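Bevach Supplies, Burnon
Storage and sample ware > Tubes and caps > Alcombe screw-cap tubes

Alcombe clear tubes with mint-green screw caps
Stock number 211
Sold by the bag, tubes and caps together

We have been selling the Alcombe tube for a good long while now, and it is still the thing I reach for first when someone rings up and says they want "something small, with a lid, that I can see into". It is a clear plastic tube with a screw cap in a bright mint green, and if that sounds like a modest sort of item then yes, I suppose it is, but people do get very fond of them. We have customers who started with one bag for the school science cupboard and have since put them in the greenhouse, the sewing room and the glovebox of the car.

The plastic is clear all the way down, so you can tell at a glance what you have and how much of it is left. That matters more than you might think when you are looking for one particular lot of foxglove seed among a drawerful of small brown things that all look exactly alike! The cap turns on with a proper thread, a comfortable one and a bit turns from start to finish, and you can feel it come to a stop when it is home. Please don't wrench it past that point. Finger-tight is plenty, and a cap that has been heaved on with pliers (it has happened, and we had a very apologetic letter about it) will never sit quite square again.

Choosing a size and a base

There are three sizes, which we call small, middle and tall, and all three take the same cap. We asked for that particularly when we took the range on, having had years of matching one lid to another on the kitchen table, and it does make life easier if you buy a mixture. The small one is right for fine seed, seed beads, spare watch screws and the like. The middle one is our best seller and suits nearly everybody. The tall one is for longer things such as needles, fine paintbrush heads, pipettes cut down, or a decent amount of sand or soil if you are running a class on that.

You can also choose your base. The pointed base gathers the last of a powder or liquid down into one place, which laboratory people like very much, and it wants a rack to hold it up. The flat base will stand on any level surface by itself and is the one I would suggest for home use, or for a classroom where the tubes are going to be passed from hand to hand. The two are the same price, so do pick whichever suits you, and if you are dithering then ask us for one of each to try.
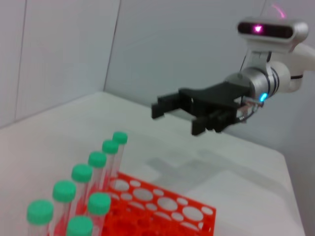
As to colour, mint green is the cap we keep on the shelf all the year round. We did bring in other colours for a time, thinking people would enjoy sorting their things that way, and what happened was that everybody bought the green and we were left with a great box of orange ones in the back. So green it is. It is a cheerful shade, easy to spot when you have put one down among papers and pens, and it shows up nicely on a pale worktop where a white or clear lid simply disappears.

Should you want to sort by colour all the same, a small round sticker on top of the cap does the job well, and a pencil or fine marker will write on it. Labels on the side of the tube are better if you run them lengthways. They are easier to read that way, and a label wrapped right round covers up the very thing you were hoping to look at.

Washing and looking after them

Wash the tubes before you use them for the first time, in warm water with a drop of ordinary washing-up liquid, and again between one use and the next. A narrow bottle brush helps with the tall size. Rinse well, then leave tube and cap apart, upside down on a clean tea towel, until there is no damp left in the thread. Seeds in particular won't thank you for being shut in with a bead of water.

We don't recommend the dishwasher. The tubes themselves come through a gentle wash well enough but they do tend to fly about, and the caps end up in the filter. Keep them away from the oven, the hob and boiling water, and off a sunny windowsill if you want the plastic to stay bright for years. Strong solvents such as nail varnish remover should go in glass. These tubes are not sold for medicines, and we would ask you to keep the small size well away from very young children, who will put the caps in their mouths given half a chance.

A word about racks

If you have gone for the pointed base you will want something to stand them in. The Moulin rack takes the small and the middle sizes, and there is a deeper Moulin for the tall. It lifts out of a cupboard in one go, which is a great comfort on a busy morning, and the holes are roomy enough for a tube with a label on it. The flat-based tubes will go in the same racks, though plenty of people just stand them in a row at the back of the bench and are perfectly happy.

What is in the bag

Tubes in the size and base you have chosen, with a cap for each, packed separately so that nothing is squashed on the way. We also put in 4 spare caps, free of charge, as it is always the cap that rolls under the fridge. Further spares can be had at any time and you needn't buy a whole new bag to get them.

Ordering and delivery

Please quote number 211 followed by S, M or T for the size, and P or F for the base, so that a bag of middle-sized tubes with a flat base is 211 M F. Orders in by noon are packed the same afternoon, and most parcels arrive within 3 working days. Schools and clubs may order on account. If you live nearby you are very welcome to collect from the counter in Burnon, where we keep an open bag for people to fiddle with, and where the kettle is never far off the boil.

Bags that haven't been opened can come back to us for a full refund. If you have opened one and found the size is wrong for you, get in touch anyway and we will see what can be done, as we would much prefer you had tubes you were going to use.

Questions about the Alcombe range go to Tayla Pomare on the storage desk. She knows which size fits what, and if you are thinking of keeping something unusual in them she will want to hear all about it, so do leave yourself time for the call. The next delivery of the tall size with the pointed base is due in March, and we are taking names for it now.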